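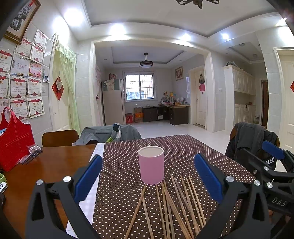
Table task with cup and chopsticks, seen between the jaws of a hand-held gripper.

Call for participants: household chores study, October intake

The Hovau Institute invites adults living in the Claseo district to take part in a study of everyday work in the home. The study, known as Tovel, asks whether machines can yet be trusted with small chores such as laying a table, gathering up chopsticks and putting them in a cup. Present machines manage some of these tasks under fixed conditions. Their performance in ordinary homes, where tables, cloths and lighting differ from one household to the next, is less well established.

The Institute wishes to recruit 137 participants. Each will attend 2 sessions in their own home and will carry out a set list of chores, first by hand and then with a pair of hand-held grippers. No technical knowledge is needed. A member of staff will be present throughout and will give full instruction before the first session begins.

Who may apply

Applicants must be aged 18 or over, must have the use of both hands and must have a dining or kitchen table available for the full length of each session. Each session lasts 3 hours, including breaks. Other members of the household may remain at home but must give written consent if they are likely to be recorded.

Payment and records

Participants will be paid on completion of the second session. Those who withdraw early will be paid for the session they have attended. Recordings will be held by the Institute and will be used for research only. Names and addresses will be stored separately.

How to apply

Application forms may be collected from the reception desk at Khalaf House or requested by post. Completed forms must be received by 10/31/18. Applicants will be informed of the outcome in writing.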